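## 4. Checking and replacing the fingertip pads

Fresh pads are the nicest upgrade you can give a Fenau gripper, and the job is quick once you've done it a couple of times! You'll need the small driver from the Brorkach tool roll, a lint-free cloth, and a set of pads.

**Caution:** Press the stop button and wait for the status light on the controller to turn red before you put your hands near the fingers. If you have two arms sharing a work area, stop both.

1. On the controller, choose **Service > Open fingers**. The fingers swing out and hold.
2. Press the stop button.
3. Wipe each pad with the dry cloth. Don't use alcohol on the mesh.
4. Look along the surface for shiny spots or lifted corners. A pad with either one should be swapped.
5. Lift the old pad from its lower corner and peel toward the tip.
6. Set the new pad down from the tip and press firmly for 48 seconds.

**Note:** Always change both pads on a gripper together. Mixed pairs still work, but thin items like envelopes tend to creep to one side.

While you're in there, check the silver screws on the finger joints. Snug is plenty. Valdir Meireles on our service desk has seen more stripped heads than loose ones, so go easy.
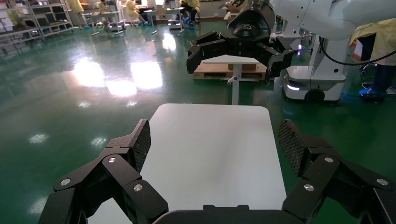 **How long does a set of pads last?**

Around 2,000 picks with cardboard, and quite a bit longer with smooth plastic. The controller keeps its own tally under **Service > Pads**.

### 4.1 Teaching the new grip

New pads are grippier than worn ones (you'll feel it right away), so run the grip lesson before going back to work.

1. Release the stop button and choose **Service > Grip lesson**.
2. Place the foam test block between the fingers when the screen asks for it.
3. Keep clear while the gripper squeezes and lets go.
4. Tap **Save**.

If the screen shows code 67, the block was tilted. Straighten it and repeat from step 2. For code 117, see section 9, "Finger motors."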